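Progress report to the funder: Skosel software for cloth handling
Reporting period: second, ending December
Prepared by: Jui-lin Lui, software lead, Wikus

1. Where we are

In this period we planned to finish three pieces of software: the tool that checks and cuts the home recordings, the perception model that finds the edges of a piece of clothing, and the first version of the planner that decides where to take hold. The first one is finished and in daily use. The second works but is slower than we promised. The third is late, and I explain the reason in section 4.

We have now 1,948 recordings from homes. After checking, 1,817 of them are accepted for training. The rest stay on the server, but the training code does not read them.

2. Recordings and the checking tool

The recordings are made in ordinary rooms with the hand-held grippers. We asked for rooms as they are, with cloth of many colours close together. For the perception model this is the hard part. A blue towel in front of a striped mat, with other cloth hanging near it, gives many false edges in our old version.

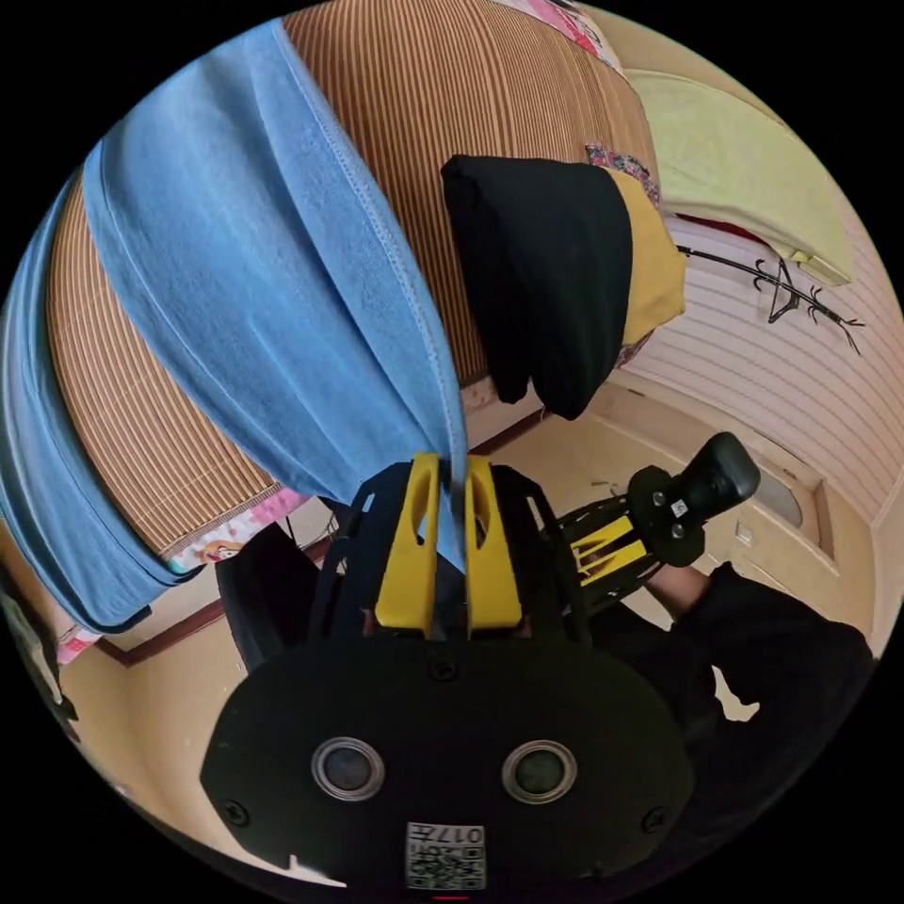
3. Perception

The edge model was trained again from the beginning with the accepted recordings. The largest change is that it now works directly on the round wide-angle view. Before, we first made the picture flat and then looked for edges, and we lost much detail at the sides, where a sleeve or a trouser leg often is.

Wing-sze Yuen also added a separate output for the waistband. In the first period the model often took a rolled leg opening for a waistband, and then everything after it was wrong. Stitched seams are still a problem in light denim, where the seam and the fold have almost the same brightness.
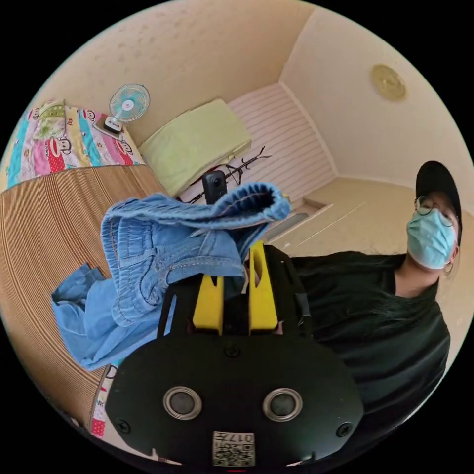
The second output makes the model slower. On the small computer from Zirton it does not keep the speed that we wrote in the proposal. We have tried a smaller network, but it lost the thin edges, so we went back. The next attempt is to run the waistband output only when the fingers are closed. Wing-sze has this in a branch and the first tests look good, but I prefer not to give a number before the test set is complete.

4. Planning

The planner should take the edges from the model and propose 5 possible places to hold, in order of preference. This part runs. What does not run well is the change from one proposal to the next. When the cloth moves, the planner sometimes starts again with a new list, and the motion becomes nervous. We have written a simple memory that keeps the old list for 600 milliseconds unless the cloth has moved too far. It helps with towels. With long items such as jeans it helps less - the legs swing after the waist has stopped, and the planner believes it sees a new object. 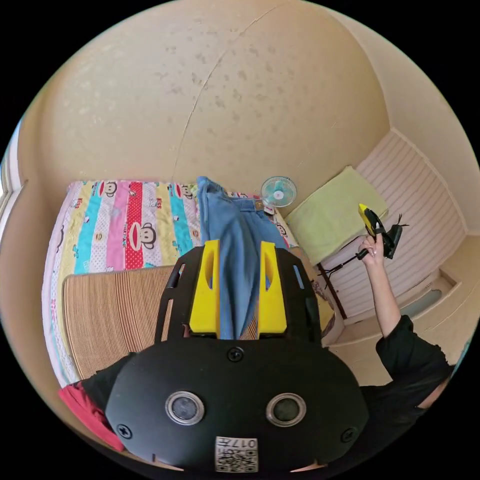
We discussed this with the control group at Tse, who saw the same effect with their own planner. They advised us to follow the cloth over several pictures and to plan on the slow part of the movement only. We want to do this, but it needs a change in the data format, and therefore the planner will come one period later than agreed. I am sorry for this delay. The cost does not change, as the work moves from one package to another.

5. Next period

Move the recordings to the new data format and check again the ones which were refused for wrong timing.
Bring the edge model to the promised speed on the Zirton computer.
Deliver the planner with cloth tracking, and a short guide for its settings.

6. Request

We ask for your agreement to move the planner delivery to the end of the next period. We also would like to keep the server storage at the present size, because the old and the new format must exist together for a while. A corrected work plan is attached to this report.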